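Call for participants: does decluttering advice do anything?

Studley Household Research is looking for adults in share houses and small flats to take part in a seven-week diary study, starting in April.

If you have lived indoors at any point in the past decade you've been told to throw out your stuff. The claims made for doing so have become fairly grand. A clear bench is supposed to lower your stress, improve your sleep, mend your relationship with your mother and stop you buying takeaway. We have read a lot of the literature behind these claims and came away unimpressed. Much of it is self-report from people who had just paid for a course. One widely passed-around survey had 2463 respondents, which sounds healthy until you learn that every one of them was recruited through a storage retailer's mailing list.

We'd like to do a bit better than that. We don't promise to do a lot better.

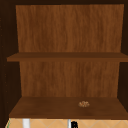 Decluttering programs tend to judge success by how a cupboard looks on the last day. That is a poor measure, and we suspect it survives because it flatters the program. A wooden cabinet with two compartments and nothing in it but one small item on the lower shelf would score very well on most of the checklists we've seen, and it would tell you nothing about whether the household cooks dinner, argues less or has shoved the lot under the bed. We want to know where things go, who goes looking for them, and how much gets bought again.

What you would do

You'll be put at random into one of three groups. The first follows the Dresov method, a strict room-by-room cull. The second follows Wemero, the gentler program where you sort things by how often you use them. The third group carries on as normal and fills in the same diary as everyone else. Please don't apply if you'd be cranky about landing in the third group. We need it, and people quietly tidying on the sly will wreck the comparison.

The diary takes a few minutes each evening. We also do three home visits, at times that suit you, including after work. Visits cover the kitchen and one other room of your choosing. We don't look in bedrooms unless you pick one. 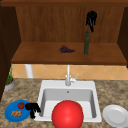
Neither program has funded the study, and neither will see the results before you do. We asked both for their evidence. One sent a brochure.

Who we want

Adults renting or owning, living with at least one other person, who expect to stay at the same address for the whole study. Messy households and neat ones are both welcome. We're especially short of people who think the whole business is rubbish, as the enthusiasts have been very prompt in replying.

You can't take part if you work as a professional organiser or sell storage products.

What you get

A grocery voucher after each visit, and a plain-language copy of the findings, whatever they are. We can't offer you a calmer life. If the answer is that none of it makes any difference, we'll publish that.

To apply, write to Maysoun Ghanem, study coordinator, care of the Nasrallah Building front desk, or phone the desk before 4 pm and ask for the household study. Tell us your suburb, who you live with and which room annoys you most.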